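ものの貸し借りをゆるく記録する「Giseo」、10月に正式版を出します

2026年7月28日
Wollell

こんにちは、Wollellです。いつもは機能の一覧をずらっと並べてお知らせを終えてしまうのですが、今回はちょっと長めに書かせてください。私がこのサービスをつくり始めてから、ようやく「正式版です」と胸を張って言えるところまで来ました。うれしいです！

Giseo(ギセオ)は、職場やサークルや工房など、同じ場所を何人かで使っている人たちのための貸し出し帳アプリです。延長コード、六角レンチ、ノギス、台車の鍵、来客用の傘。買うほどでもないけれど、ないと困る。そういうものが誰のところにあるのかを、スマートフォンかパソコンでさっと残しておけます。10月の正式版では、ベータ版で要望の多かった機能をまとめて入れ、料金も決めました。

■つくり始めたきっかけ

前に私がいた事務所では、棚の横にノートがぶら下がっていました。借りる人が名前と品名を書いて、返したら線で消す、という昔ながらのあれです。あのノート、私はけっこう好きだったんですよ。表紙がくたくたで、ボールペンのひもがすぐ切れて、それでもみんな書いてくれていました。

困ったのは、棚から離れた場所にいるときでした。打ち合わせ先で「あの変換アダプター、いま使えます？」と聞かれても、ノートは棚の横。事務所にいる誰かに電話をかけて見てもらうことになります。しかも字が読めない(私の字がいちばん読めなかったと思います)。写真を撮ってチャットに貼る習慣もできたのですが、貼ったそばから話題が流れていって、夕方にはもう見つかりません。

それなら表計算ソフトでいいのでは、と試した時期もあります。最初の週はよかったんです。でも列が増え、色分けが増え、誰かが並べ替えをして行がずれ、そのうち開くのが面倒になってしまいました。在庫管理の立派なシステムも触ってみましたが、品番と保管区画を登録しないと先へ進めない画面で手が止まりました。傘に品番はつけたくないなあ、と。

Giseoは、あのノートの気楽さを残したまま、離れたところからも見えるようにしたい、という気持ちでつくっています。

■できること

ものを登録するときに必要なのは、名前だけです。写真も置き場所もメモも、あとから気が向いたときに足せます。呼び名はいくつでもつけられるので、「ビニテ」で探しても「ビニールテープ」で探しても同じものが出てきます。これ、地味なんですが、ベータ版を使ってくださった方からの評判がとてもよかった機能です。

借りるときは品名を開いて「借ります」を押します。返却予定日は書いても書かなくてもかまいません。書いておくと、その日の朝に本人だけへお知らせが届きます。全員に知れわたる督促にはしませんでした。うっかり忘れていただけなのに、みんなの前で名前が出るのは気まずいですよね。

それから「次に使いたい」という札を立てられるようにしました。誰かが借りているものに札を立てておくと、返ってきたところで順番に通知が行きます。急ぎの人どうしで直接やりとりしたいときのために、ひとことメモも添えられます。

■正式版で新しく入るもの

いちばん大きいのは「まとめ借り」です。撮影や出張展示のように、こまごましたものを一式持ち出すとき、ベータ版ではひとつずつ押してもらうしかありませんでした。正式版では一式に名前をつけて保存しておき、次からは一回で借りられます。途中でひとつだけ先に返すこともできますし、足りないものがあれば持ち出す前にわかります。

次に、棚や箱に貼るラベルの印刷です。デザインは3種類あって、字の大きいもの、小さな引き出し向けの細長いもの、それから絵記号を入れられるものを選べます。家庭用のプリンターと市販のラベル用紙で刷れます。ラベルの二次元コードを読み取れば、その箱に入っているはずのものが一覧で出ます。

三つ目は「ちょっと行方不明」という状態です。貸し出し中でもないのに棚にない、という経験は、どこでもありますよね？ 紛失と登録するには早いし、でも黙っていると次の人がまた探すことになる。そこで、最後に見た場所と時間帯だけを書いて、ふんわり共有できるようにしました。見つけた人が「ありました」を押すと、探していた人たちに届きます。私はこの機能がいちばん気に入っています。

■机の上のようす
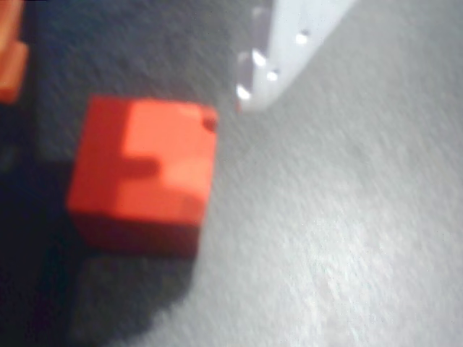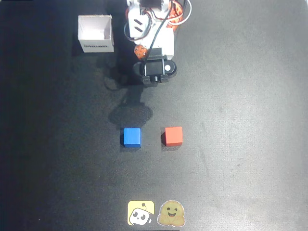
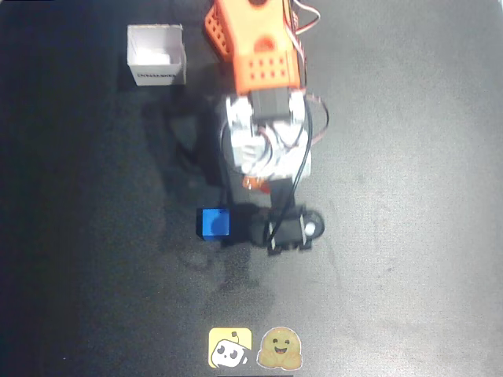
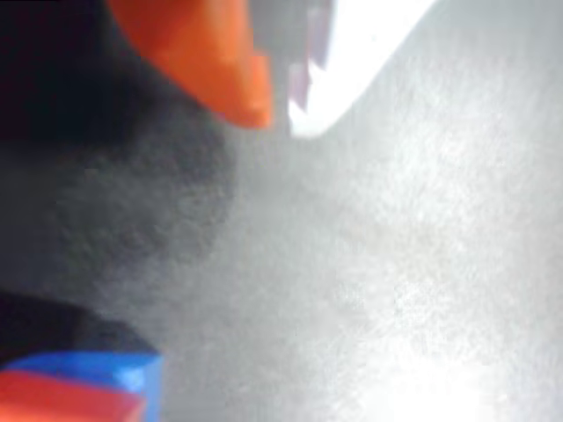 写真：1枚目は赤みの強いオレンジのブロック、2枚目と3枚目は白とオレンジのアーム、4枚目は灰色の面の接写

■画面の細かいところ

画面のデザインを手伝ってくれたのは、Janssenというデザイン事務所です。私が最初につくった画面は、ボタンが多くて字が小さくて、いま見返すとちょっと恥ずかしい出来でした。Janssenのみなさんに見てもらったら、まず「この画面で一日に何度もすることは何ですか」と聞かれて、答えに詰まりました。借りる、返す、探す。それならその三つを親指の届くところに置きましょう、という話になって、ほかのボタンはだいぶ奥へ引っ越しました。

色も変わっています。ベータ版では貸し出し中が赤、棚にあるものが緑だったのですが、色だけで見分けるのはつらいという声をいただきました。正式版では文字と形でもわかるようにしてあり、色を消しても読めます。文字を大きくしたときに品名が途中で切れてしまう不具合も、同じ時期に直しました。

音についてはずいぶん迷いました。返却したときに「ことん」と棚に置くような音を入れたくて、木の箱にいろいろなものを置いて録音していたんです。でも静かな部屋で使う方もいらっしゃるので、初期設定では鳴りません。設定の「手ざわり」から入れられますので、よかったら聞いてみてください(けっこうがんばりました)。

■Udentとの連携

予定表サービスのUdentと、つながるようになります。Giseoで返却予定日を入れると、Udentの自分の予定表にも同じ日が載ります。逆に、Udentで展示会や撮影の予定を立てるときに、Giseoの「まとめ借り」を添えておくこともできます。予定が延びたら返却予定日も一緒に動かすかどうかを聞いてくるので、勝手にずれる心配はありません。

Udentへ渡るのは品名と日付だけです。ひとことメモや写真は渡りません。連携はいつでも切れますし、切ったあともGiseo側の記録はそのまま残ります。

■料金のこと

値段はほんとうに悩みました。人数が増えるたびに料金が上がるしくみだと、たまにしか来ない人を登録するのがもったいなくなってしまいます。でも、たまに来る人が借りたときこそ記録がほしいんですよね。

そこで、ひとつの場所につき月額692円(税込)としました。登録できるのは最大19人で、その中なら何人で使っても料金は同じです。ものの登録数に上限はありません。もっと大きな場所でお使いになりたい場合は、お見積もりをお出ししますのでご相談ください。

はじめての方には、3か月の無料期間をつけます。支払い方法の登録は無料期間が終わるときで大丈夫です。そのまま何もしなければ、記録は読むだけの状態になり、料金はかかりません。いつのまにか課金されていた、というのは私も苦手なので、そうならない形にしました。

ベータ版をお使いの方は、いまの記録をそのまま正式版へ引き継げます。切り替えの日が近づいたら、管理者の方へメールで手順をお送りします。表計算ソフトの一覧から取り込む機能もありますので、列がずれてしまった例の表がお手元にある方も、どうぞあきらめずに試してみてください。

■データの扱い

貸し借りの記録は、その場所に登録された人だけが見られます。広告は入れませんし、記録をよその会社へ売ることもありません。やめたくなったときは、全部の記録をCSV形式で書き出してから消せます。書き出しのボタンは設定のいちばん上にあります。

返した記録をいつまで残すかは、場所ごとに決められます。ずっと残したいところもあれば、返したらきれいに忘れてほしいところもあると思うので、どちらも選べるようにしました。誰がどれだけ借りたかという順位表をつくる予定はありません。ご要望はいただいたのですが、借りるのをためらう人が出てしまいそうで、お断りしています。ごめんなさい。

■まだできないこと

通知が届かない状態、つまり電波の入らない地下の倉庫などでは、借りる操作そのものができません。あとから時刻を入れて記録することはできますが、できればその場で押せるようにしたいです。ここは正式版のあとも開発を続けます。

表示できる言語は、いまのところ日本語と英語です。それと、タブレットを横向きにしたときの余白がちょっと間のびして見えます。使うのに支障はないのですが、私は気になっているので、早めに直すつもりでいます。

■製品の概要

名称：Giseo(ギセオ)
種類：共用品の貸し出し帳アプリ
正式版の提供開始：10月
利用環境：スマートフォン、タブレット、パソコンのブラウザー
料金：上の「料金のこと」をご覧ください
画面デザイン：Janssen
連携サービス：Udent
開発・提供：Wollell

■お問い合わせ

取材のお申し込み、画面の画像のご希望、試用のご相談は、Wollellのウェブサイトにあるお問い合わせ欄からお送りください。ベータ版への参加も、正式版が出るまでは同じところで受け付けています。「うちの棚はこうなっています」というお話だけでも大歓迎です！ いただいたメールは私が読んで、順番にお返事しています。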